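**Biblioteca de juguetes de Lokcombe: cambios en el préstamo**

Desde febrero la ludoteca funciona con fichas nuevas. Cada familia recibe una tarjeta con su número de socio y puede llevarse hasta seis juguetes a la vez. El plazo de préstamo no cambia. Las tarjetas antiguas siguen valiendo hasta que se agoten las casillas.

El catálogo ya pasa de 1000 piezas sueltas, entre construcciones, rompecabezas, muñecos y cocinitas. Oksana Melnychuk ha terminado de revisar las cajas de juego simbólico, que eran las que más piezas habían perdido. Los juegos incompletos que todavía se pueden usar llevan una etiqueta amarilla y se prestan sin fianza. Los que no tenían arreglo se han retirado de la lista.

Recordamos cómo se hacen las devoluciones:

- Los juguetes se entregan en su bolsa o caja, con la hoja de contenido dentro.
- El plástico se lava con agua y jabón. La madera se limpia con un paño apenas húmedo, nunca en remojo.
- Las piezas rotas se devuelven también. Kazimír Charvát repara lo que puede y guarda el resto para recambios.
- Las pilas se quitan antes de entregar el juguete.

Si falta una pieza, basta con avisar en el mostrador. Muchas aparecen semanas después debajo de un sofá y se pueden traer entonces. Solo se cobra la reposición cuando el juego queda inservible.

La donación de la librería Moro, de 1620 euros, se destinará a juegos de mesa para mayores de ocho años, la sección más pedida y la peor surtida. Bernadette Riviere recoge propuestas de títulos en el cuaderno de la entrada. De momento hay bastantes peticiones de juegos cooperativos y muy pocas de estrategia para dos jugadores, así que se agradecen ideas en ese apartado.

Las familias que quieran donar juguetes usados deben hablar antes con Bernadette. No se aceptan peluches ni juguetes eléctricos sin manual.

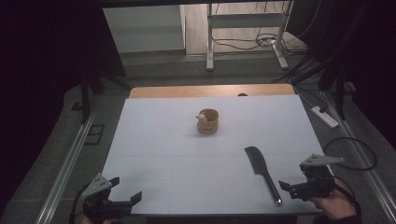
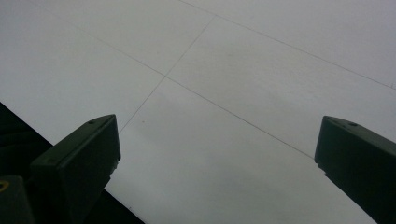

¿Se puede renovar un préstamo sin pasar por la ludoteca?

Basta con llamar o escribir antes de que venza el plazo e indicar el número de socio. Cada juguete admite dos renovaciones, siempre que otra familia no lo haya reservado.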